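Workshop notebook — Turura open afternoon, December

Went over to Haslam for the demonstration. Got there at 2, stayed until they started packing up. The Puvari group had their humanoid out on the striped carpet with the mock bathroom at one end. Task of the day was the toothbrush holder: walk up to the counter, pick up the holder, put it down on the other side of the basin.

Talked to the operator between runs. They have done over 800 attempts on this counter since the summer, mostly with the left hand. The right is on older firmware and they only use it for balance at the moment. I asked about the marble and he said glare off the basin upsets the depth reading more than the stone does.

Wrist views of the arms and hands, then the reach for the holder: 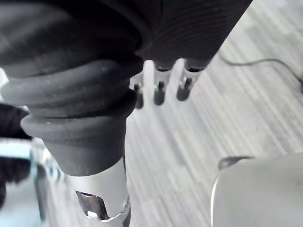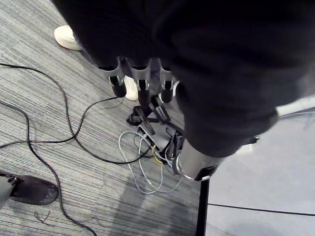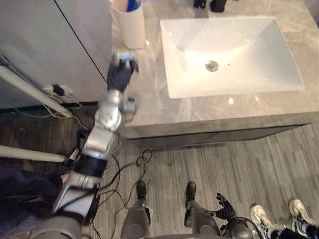 Things to take back to Irnine

Sleeves. Fabric cover on one arm, and a ribbed black bellows with a tapered cuff over the metal. I like the bellows. Ask what it does to the wrist range before we order any. Ours would need a longer cuff.

Cables. Theirs run loose over the floor, same as ours. I counted 11 successful placements during the afternoon and 7 stops, and the operator put most of the stops down to cable drag. We should try an overhead line before we copy anything else.

Wiring at the hand. Thin grey wires hanging in a loop under the linkages, with a short yellow one among them. Didn't get to ask what the yellow is for — email them.

Counter height. Forgot to measure it. Theirs looked lower than our bench.

They offered a return visit in the spring with our own gripper. Said yes, subject to the van being free. Need the flange drawing from them first.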